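Evaluation of the Riviere Tabletop Arm Kit for Pick-and-Place Work
Project report, Undholm 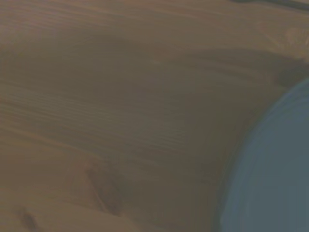

Fig. 1. Wrist camera view at close range: wooden surface, with the curved edge of a blue-grey object at right.

1. Scope
The Riviere kit is sold by Presudthorpe as a ready-to-assemble arm with a wrist camera and control software. We assessed whether it suits a teaching laboratory with no machine shop.

2. Method
The arm was run for 200 pick-and-place cycles in 3 sessions. Camera focus was left at the factory setting.

3. Results
The gripper completed 184 cycles. Most failures came in the final approach, where the camera image is soft and shadow beside an object can be taken for its edge. Wood grain also produced false contours until the threshold was raised to 40.

4. Assessment
Assembly instructions are clear, but the calibration chapter omits the lens. We recommend purchase if a lens with a shorter focus distance is supplied.

Undholm project reports | Contact | Back to top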